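I finally finished Stilport last night, and I've been wanting to talk about it ever since the credits rolled. If you missed it, Stilport is a city builder set in a harbor that floods. You don't get to stop the water. You get two tides a day, the streets go under, and everything you build has to live with that.

I went in expecting a cute little puzzle thing I'd play for an evening. I put 40 hours into it. My tea went cold so many times that I started drinking it cold on purpose!

The opening is slow, and I know that puts people off. You have a fish market, a rope shed and a handful of families who want houses on ground that's clearly going to be soup by dinnertime. The trick (it took me way too long to see this) is that the houses don't need to be on high ground. They need to be on tall enough legs, and the legs need to be close enough together that you can run walkways between them. Once that clicked I tore down half my town and started again, grinning like an idiot.

And then the boats! As soon as the streets flood, your delivery carts stop and your rowboats take over, using the same streets. So a wide street is good for boats but terrible for walkways, and a narrow one is the other way around. I spent one entire evening widening a single alley behind the market so the salt barges could turn the corner. It was wonderful. I'd do it again.

## The Grillo quarter

My favorite part of the map is Grillo, the old neighborhood on the east side. It comes already built, all crooked, and the game won't let you demolish anything there until you've raised your standing with the people who live in it. At first I thought this was a pain. By the middle of the campaign I didn't want to knock down a single wall. I threaded my canal around the bakery, under the laundry and right past the school, and the whole district started making money for the first time. When the lamps came on along the water I took more screenshots than I'd like to admit.

The music in Grillo is different, too. There's an accordion that only plays at low tide, and it fades out as the water comes in, so after a while you can tell the tide by ear without checking the clock in the corner. I love it when a game trusts you to pick up on something like that.

## A few gripes

The late game has problems. Javmont, the rival town up the coast, sends you trade offers constantly, and most of them are junk. I must have turned down the same crate of turnips every few minutes for the whole last chapter. There's a setting to filter offers by type, but it resets each time you load a save.

Bridges are fussy as well. They want to snap to the nearest pier even when you're clearly aiming at the one behind it, and I ended up rotating the camera all the way around just to place one properly. On a controller it's worse. I switched to mouse and keyboard after chapter 2 and never went back.

I also had some 7 crashes, all of them when I opened the storm forecast while the game was autosaving. Turn autosave down to once per chapter and save by hand and you should be fine. 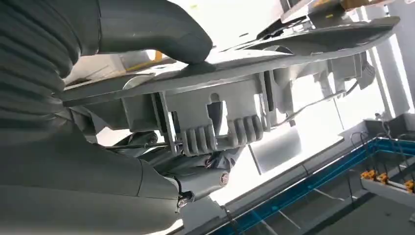 None of that made me want to stop, though. The final storm is one of the best things I've played in ages. You know it's coming for a good hour, you've moved everybody up to the top floors, you've tied up every boat you own, and then you just have to let it hit. I lost the rope shed. I'd had that rope shed since the very first minute!

Grillo made it through with wet floors and one missing walkway, and I cheered out loud in an empty apartment.

I've already started over on the Zerouali map, the one with the two rivers and almost no timber. So far my people are living on barges and complaining about it. I've got a plan for the north bank involving a lot of stone and one very long bridge, assuming I can get it to snap to the right pier.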